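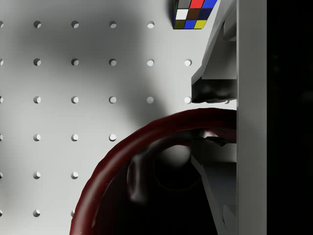
Plundano Perforated Wall Panel

The Plundano is a white wall panel with round holes in a regular square grid. It is sold by Sonlow for workshops, utility rooms and retail back rooms. The same panel can be mounted upright or on its side, and panels can be butted together with the hole spacing carried across the joint.

Mounting

Each panel ships with spacers that hold it 17 mm off the wall. This gap is needed for the hooks to seat – do not mount the panel flush. On drywall, fix into studs wherever the layout allows. Wall anchors are not included.

Load

Maximum evenly spread load is 23 kg per panel when fixed into studs. Maximum load on a single hook is 3 kg. Long hooks should be placed in the lower half of the panel.

Hooks and accessories

Plundano hooks are sold separately in straight, curved and double forms. Hooks from the older Matubbar range have a thicker shank and will not fit. Shelf brackets need two free holes, one directly above the other.

Cleaning

Wipe with a damp cloth and mild soap. Abrasive pads will dull the finish. Solvent cleaners may soften the coating around the hole edges.

Ordering

Item number: 260
Sold: singly, with spacers and screws
Cutting to size: on request, straight cuts only. Cut panels cannot be returned.

Load table revised Jul 14, 2023. Earlier printed sheets gave a higher figure for drywall anchors and should be discarded. Technical questions go to Tahsin Miah at the Sonlow parts desk.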